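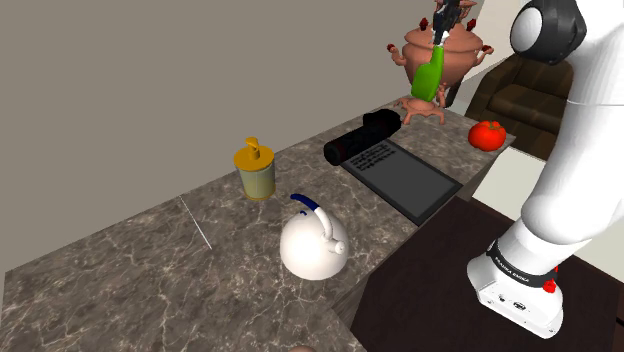 Home Stories Archive About

The Kondville Kitchen
December, by Aranka Fodor

I'd promised Sârbu a winner by Sunday tea-time, which was daft of me, but she'd bought cake and I get generous around cake. Two fingers or a whole handful of them, that was the question, and Gurport wanted a proper answer before they spent a penny on metal. So there I was in my dressing gown, running a kitchen that only existed on my computer (nicer than mine, too – all that marble!).

The two-finger gripper went first. I gave it the cucumber and it just sort of dangled it over the worktop, like my gran with a dead mouse.

"It's very polite," said Sârbu down the phone.

"It's got 400 tries to be polite in," I said, and went to put the kettle on.

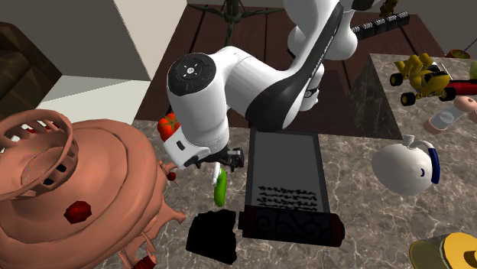
The other hand

Oh, I loved the other one! All knuckles, and slow as anything to set up. I'd spent 16 evenings on those fingers and I wanted it to win so badly that I'd stopped telling people.

"What's the score?" Sârbu asked.

"Eighty-two," I said.

"For which?"

I watched it curl itself round the white holder and I didn't answer straight away. 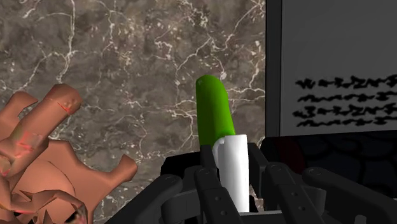
Aranka Fodor

"The polite one," I said.

She let me have her slice as well.

We use cookies to remember your settings. Accept / Manage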